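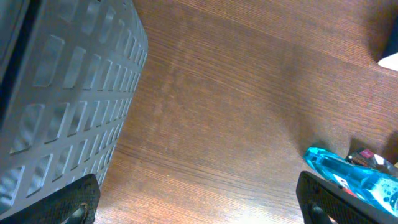
Flat vs. eggshell for a wall that gets touched

Laiba Bajwa
10/23/22
I need to repaint one interior wall, white over white, plaster in sound condition. The current coat is a flat latex from the previous tenant, brand unknown. Flat hides the patching well but does not tolerate cleaning. I tested a damp cloth with dish soap on a low spot and got a shiny patch that shows from the side. Options as I see them:
– flat again, and accept touch-ups
– eggshell over the whole wall, with more prep
– clear matte coat over the existing paint
Room gets strong side light in the afternoon. Has anyone lived with the third option for more than a year?

Emiliano Sotomayor
I would skip the clear coat. On white it tends to yellow unevenly, and you can't touch up through it. The shiny patch is burnishing – you polished the surface. Soap film adds to it. Rinse with plain water before you judge the damage.

Laiba Bajwa
Rinsed twice, let it dry overnight. Slightly better, still visible at a low angle. I used light pressure, so either the paint is cheap or the coat is thin.
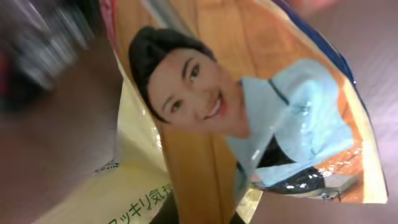

Gisela Pereyra
Eggshell, no question. I did the hall in September and have washed it several times since. Side light is only a problem if the patches aren't primed. Sand to 200 grit, spot prime, then prime the full wall if you can stand it.

Emiliano Sotomayor
Disagree on "no question". Eggshell shows every roller lap in side light, primed or not. A scrubbable matte gets you most of the washability with less glare. It costs more per gallon, but for one wall that is a small difference.

Darlene Li
Scrubbable matte still burnishes. Less than flat, more than eggshell. I ran both on sample boards, 20 wipes each with a wet sponge, and the matte had a visible track. The eggshell did not.

Emiliano Sotomayor
How long did they cure first? If you wiped them in the first week the result means little.

Darlene Li
14 days, indoors.

Emiliano Sotomayor
Short. Most water-based paints need closer to a month before a scrub test.

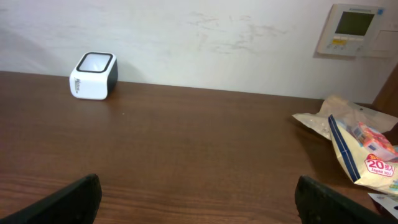 Laiba Bajwa
Cure time I can manage, the wall can be left alone for a month. What decides it for me is the type of wear. There are no deep marks and nothing to fill where it gets the most contact. Behind the brown wood table it is faint grayish smudges, spread sideways across the wall above the tabletop. For marks like that I want a surface I can wipe, so the choice is between matte and eggshell. Flat is out.

Gisela Pereyra
Then do a test square of each at table height and look at them at 4 in the afternoon.

Lucie Fehr
Make the squares bigger than you think. A small square tells you the color and very little about the sheen. Also keep a wet edge and don't go back over paint that has started to set.

Laiba Bajwa
Will do both squares next weekend. Clear coat is off the list.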